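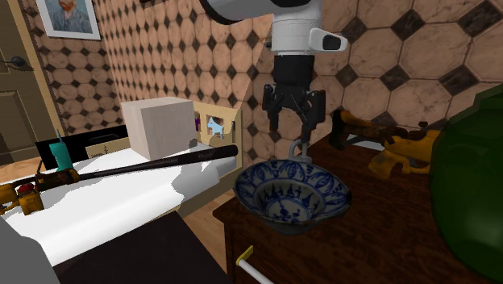 Winter walk-through for the furnished rental on Rennie Street

Last updated: 21 January 2025

Okay, so this is the list I use when I go through the house between tenants, plus once in the dead of winter whether anyone has moved out or not. I've typed my comments under each item as I went. Cayetano Vallejo asked for a copy for his place over in Olovthorpe, so if some of it reads like I'm talking to him, I am. Cross out whatever doesn't apply (you don't have a coal chute, lucky you).

It takes me 90 minutes if I don't stop to fix things. I always stop to fix things.

Bring: flashlight, step stool, plug-in outlet tester, spare 9-volts, the long screwdriver, old towel, pen that works in the cold.

OUTSIDE, FRONT

[x] Steps solid, no loose treads
Second step from the bottom has a bit of give on the left side. It isn't dangerous yet but I put two screws in it and I want to look at it again when it's warmer. My guess is the stringer is getting soft back there where the downspout used to splash.

[x] Handrail doesn't wiggle
Grab it and really lean! Don't do the polite little shake. Pretend you're somebody's grandmother with groceries in the other hand.

[ ] Porch light works, switch and sensor both
Switch yes, sensor no. It stays off no matter what. I covered the eye with my glove for a good while and got nothing. Needs a new fixture, and I'm not paying for the fancy one again.

[x] House number readable from the street
Fine. I went across the road and looked back like an ambulance driver would.

[x] Sand bucket full, lid on

OUTSIDE, BACK

[x] Dryer vent flap opens and closes
Had lint stuck to the flap, cleaned it off. Do this one with the dryer running so you can feel the air coming out. If it's weak, the hose is crushed behind the machine, and it is always crushed behind the machine, because people shove the dryer back with their hip.

[x] Furnace intake and exhaust pipes clear of snow and leaves
Clear. They're low on this house, lower than I'd like. After a big storm somebody has to go dig them out, and it's written in the tenant sheet now in capital letters.

[x] Hose off the spigot, inside shutoff closed

[ ] Gate latch
Sticks. Not really a safety thing but it bugs me, so it's on the list.

SMOKE AND CARBON MONOXIDE

[x] Smoke alarm, upstairs hall: tested
[x] Smoke alarm, each bedroom: tested
[x] Smoke alarm, basement: tested
[ ] Smoke alarm, downstairs hall: tested, but replace
It goes off when I push the button, but I took it down and the date on the back is older than I'm comfortable with. The button only tells you that the horn and the battery work. It doesn't tell you much about the part that smells smoke. So look at the date, every time, on every one of them. I write it in marker on the front edge now so I don't have to climb up and twist the thing off.

[x] CO alarm near bedrooms
[x] CO alarm, basement landing
Both good. The one on the landing had been unplugged by somebody who wanted the outlet, and I found it in a drawer on my last round. I've moved it to an outlet up high behind the door where it's a pain to borrow.

KITCHEN

[x] Fire extinguisher: needle in the green, pin in, mounted where you can reach it without reaching over the stove
Mine used to hang right beside the range, which looked very responsible and would have been useless in a grease fire. It's by the back door now.

[x] GFCI outlets trip and reset
Both sides of the sink. Press test, check that the little tester goes dark, press reset. The left one is stiff.

[x] Range anti-tip bracket catching
Please check this one, Cayetano. Pull the oven out a touch from the top back edge and it should stop. If it keeps coming, the bracket is missing or the back foot isn't in it. Yours was moved when you did the floor, right? So it's probably not in.

[x] Hood filter clean
It was not clean. It is now.

[x] Under the sink: no drips, no rags piled on the cleaning stuff
Tiny green crust on the cold shutoff. I wiped it and put a folded paper towel under there, and I'll see next time if it has a spot on it.

[ ] Fridge cord and plug
The cord runs under the back wheel. I need a second person for that fridge. Do-yoon Kwon said she'd come by and help me walk it out.

DINING ROOM

[x] Ceiling light tight to the box
[x] Window locks
[x] No cords under the rug
There was one! A lamp cord, flat as a noodle, right in the path to the kitchen. Pulled it out and ran it along the baseboard. Walking on a cord wears it in a spot you can't see, and then there's a rug on top of it.

[ ] Furniture and heavy stuff stable, nothing hanging over an edge

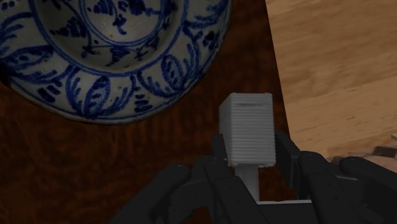
Furniture gets skipped on a lot of checklists and I think that's a mistake in a furnished place. You own the table, so you own the wobble. I push down on each corner with my palm, then I get on the floor with the flashlight and look at the joints, and then I tighten whatever will tighten. After that I check what's sitting on top. Big pottery is my main worry, something like that blue and white bowl with the petal shapes painted around the wall, on dark reddish-brown wood. Put a bowl that size well in from the edge and give it a felt pad underneath, partly for the finish and partly so it won't skate when somebody bumps the table. I also run a fingertip around the rim and the foot of any dish I'm leaving for tenants, feeling for chips. A chip you can barely see will open up a knuckle on dish night (ask me how I know). And if it's old or it's hand painted and I can't say what's in the glaze, it's for looking at, no food, and I put that in the house notes too.

I left this box blank until I've bought more felt pads. The Liveck ones I used last year slid off in the summer and left goo.

LIVING ROOM

[x] Tall bookcase strapped to the wall
Strap is in a stud, I checked. Pull toward you from the top shelf and it shouldn't come.

[x] Outlets tested
All fine except the one behind the couch, where the plug just about falls out on its own. Loose outlets get warm. I swapped it on the spot with the breaker off, which took longer than it should have, see BASEMENT.

[ ] Space heater
A previous tenant left a little Vondness heater in the closet. It runs, but the plug has a brown mark on one blade, so out it goes. I cut the cord off before I put it in the trash so no kind soul rescues it from the curb.

STAIRS AND UPSTAIRS

[x] Light switch at top and bottom both work
[x] Handrail brackets tight
[x] Carpet runner not loose at the nosing
Walk down in socks. You'll feel a loose spot with your toes long before you see it.

[x] Bedroom windows open all the way and stay up
This is your way out in a fire so I'm picky. The back bedroom window was painted shut when I bought the house and I'm still finding little flakes from the day I freed it. It goes up fine now, and the sash stays where you leave it.

[x] Escape ladder in back bedroom closet, and the tenant knows it's there
The second half matters! I make people take it out of the box and look at it when they move in.

[x] Bathroom fan pulls
Hold a square of toilet paper up to the grille. It should stick.

[x] Tub grab bar
Hung my weight on it. Still on the wall.

[ ] Hot water temperature at the tub
Too hot for my taste. I turned the dial on the heater down a hair and will check again once it's had time to settle. Run it a few minutes before you measure, or you're just measuring the pipe.

BASEMENT

[ ] Breaker panel labeled, nothing stored in front
Nothing in front, good. The labels are a disaster. "Den" is the living room, "Den 2" is the porch, and whoever wrote "misc" should be ashamed. I started a new map on the inside of the door and got halfway.

[x] Furnace filter changed
Date written on the cardboard edge.

[x] Water heater: no rust trail, relief pipe points down and isn't capped

[x] Main water shutoff turns
Quarter turn and back. It had been a while and it squeaked. There's a bright orange tag on it now.

[x] Sump pump kicks on
Poured a bucket in and off it went. I did this in June too and the float was hung up on the cord, so don't trust it just because it was fine last time.

[x] Paint and solvents away from the furnace
Moved two cans to the shed shelf.

STILL OPEN FROM THIS ROUND

Porch light sensor
Downstairs hall smoke alarm (buying it tomorrow, that one can't wait)
Fridge cord, with Do-yoon
Felt pads
Recheck tub water
Finish the panel map
Gate latch, if I'm in the mood

Cayetano, if you find something in your place that I don't have on here, text me and I'll add it. Before 11 at night please!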